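Automotive Electrical Accessories, Handout 6
Cabin Heating and Window Defrosting on 12 Volt Supply
Notes by Lalit Bhardwaj, May

In the previous handout we looked at the fuse box and the rating of each circuit. Today we use these ratings for a practical matter: how much heat a small electric device can give inside a car, and what this means for the wiring.

The basic relation is power equals voltage multiplied by current. A heater marked 150 W on a 12 V supply takes 12.5 A. When the engine is running, the supply is usually higher than 12 V, and a simple resistance heater will then take more current than the label suggests. Please keep this in mind when you choose the fuse.
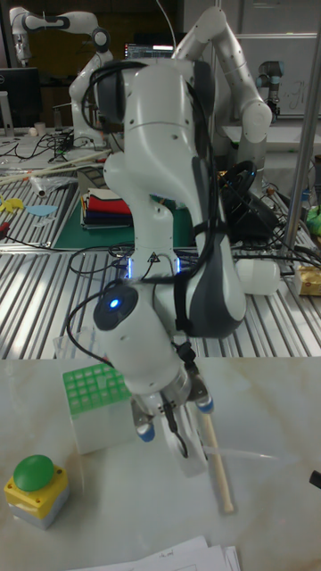 Why can a plug-in heater not warm the whole cabin in winter?
The power is too small. The normal heater of the car takes its warmth from the engine coolant and delivers several kilowatts. A socket with a 15 A fuse can supply only 180 W at 12 V, and this is enough to clear a small area of glass but not to heat the air around four passengers.

Rear window grid

The thin lines on the rear glass are resistors connected in parallel between two bus bars. If one line is broken, the other lines continue to work, and you will see one strip of mist remaining on the glass. The grid is normally switched by a relay with a timer, so that it does not stay on for the whole journey.

To find a break, set the voltmeter to the DC range, connect the negative lead to ground and move the positive lead slowly along the line. The voltage changes little by little. At the break it changes suddenly.
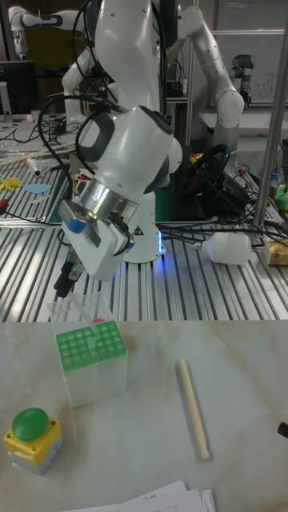
Fig. 2. Robot arm with gripper above the front table.

Battery reserve

Razia Dhanial asked in the last class how long a heater can run with the engine off. Let us take a battery with a usable energy of 734 Wh, when new and fully charged. With a load of 150 W the time is 734 divided by 150, or 4.9 hours. In cold weather the result is much shorter, and you must also leave enough charge to start the engine. I advise you not to use the heater with the engine off at all.

Before the workshop, please prepare the following:

1. Calculate the current of a 120 W heater at 12 V and at 14 V. Assume that its resistance stays the same.
2. Draw the circuit of the rear grid with battery, fuse, relay, switch and timer.

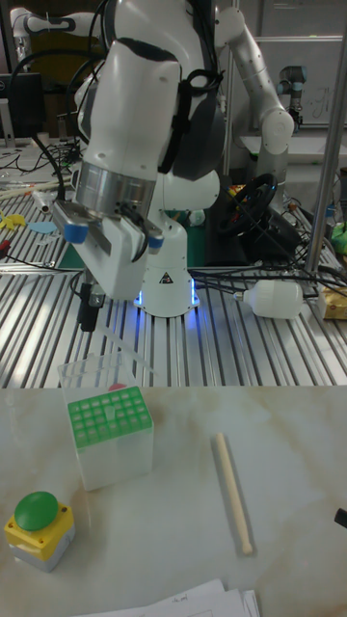 3. A fan motor is rated for 3000 hours of operation and has already run for 2310 hours. Calculate the hours remaining.
4. Explain in a few sentences why a relay is used for the grid instead of a direct switch.

Bring your own meter leads if you have them. The answers will be discussed in the second half of the class.

Contact: Lalit Bhardwaj, Ronditz Technical School, Lambert Building | © Ronditz | Back to top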